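3.2 Wrist camera mounting and upkeep

The Girnstead cell has one arm, a two-finger gripper and a small camera fixed at the wrist. It was put together at our Remamstead site and later moved to Brunton, where all the trials in this paper were run. The move itself caused no damage, but the camera bracket had to be refitted, and the steps we settled on are given in this section.

The bracket is held by two screws on the wrist plate. We set the camera so that both fingertips stay in view when the gripper is open. This costs part of the image, but it gives the operator a fixed reference — if a fingertip shows up in a new place, either the bracket or the finger has moved. Figure 4 was taken from the wrist camera over the countertop, with the bowl of artificial fruit used in the pick trials.
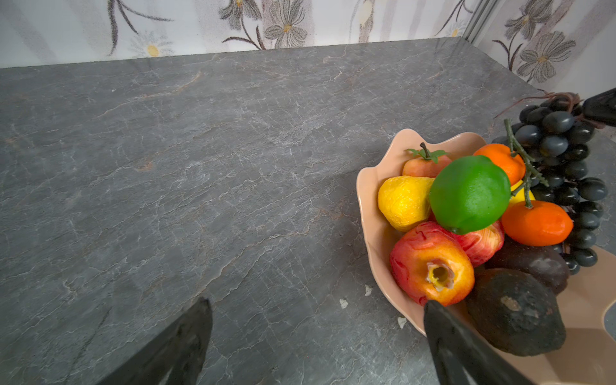
Figure 4. Wrist camera view of the fruit bowl, with the two gripper fingers entering from below.

After the refit we logged 727 pick attempts. Of these, 639 were kept for the analysis in Section 4. The rest were dropped, mostly for lost camera frames that we traced to a worn cable at the wrist joint. The cable was replaced with a longer one and tied down at two points, leaving a loop wide enough for a full turn of the wrist.

Finger alignment was checked every 100 attempts. The operator closed the gripper on a steel gauge block and compared the fingertip positions in the image with a stored reference. When the difference was more than three pixels, the finger screws were loosened, reset and tightened again. A full check took about 29 minutes, most of it spent waiting for the arm to home and warm up.

The lens was wiped with a dry cloth at the start of each session. We did not change the focus or exposure between sessions. The Kalteren cell, described in Section 3.3, uses the same bracket but has a different finger mount, and its checks were done on a separate schedule.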